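El coste que no aparece en la oferta

Seon-mi Jin
December 31, 2024

Los presupuestos de robótica para manipulación siguen redactándose como si el brazo fuera el gasto principal. En el plan que revisamos en julio para Drulthorpe, el brazo ocupaba la primera línea y casi toda la discusión. Las pinzas, los recambios de dedos y las horas de ajuste compartían una sola partida, llamada «accesorios». Mi opinión es que ese orden debe invertirse.

El caso de uso era el manejo de material encuadernado: libros, cuadernos y partituras. El papel es un objeto incómodo para una pinza. Se curva cerca del lomo, se desliza y cambia de rigidez según el gramaje. La oferta de Terneo especificaba la carga máxima y la repetibilidad del brazo, dos cifras correctas e irrelevantes para sujetar una hoja. La de Ruker incluía 6 juegos de dedos, pero ninguna indicación sobre su desgaste.

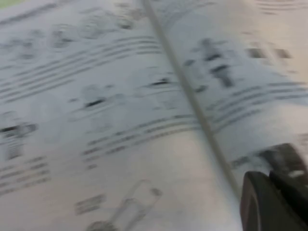

Pinza junto al lomo de un libro de partituras abierto, vista desde la cámara de la muñeca.

La cámara merece línea propia. Conviene fijar en el pliego el tiempo de exposición y la iluminación en el punto de trabajo – no la resolución, que es el dato que todos los catálogos destacan. Una partitura con la notación convertida en trazos grises no sirve para localizar un pentagrama, por muchos píxeles que tenga el sensor. Una luminaria adecuada cuesta poco frente a un cambio de cámara a mitad de proyecto.

El segundo error es presupuestar la puesta en marcha como un importe cerrado. En nuestro plan figuraban 100 horas de integración. El registro final dio 184, la mayor parte dedicadas a la aproximación a la página y a la fuerza de cierre. Entili, que llevó la integración, había pedido un margen por escrito y se le denegó. El sobrecoste se cargó después a mantenimiento, donde distorsiona la comparación con cualquier compra futura.

Propongo que toda solicitud separe cinco conceptos: brazo, efector final, percepción, integración y consumibles. Los dos últimos deberían calcularse a partir de ensayos con el material real, encuadernaciones gastadas incluidas. Si el proveedor solo ensaya con cartón rígido, la oferta puede archivarse.

Queda la cuestión del plazo de amortización. Cinco años es razonable para el brazo; para los dedos de la pinza, un ejercicio ya me parece optimista.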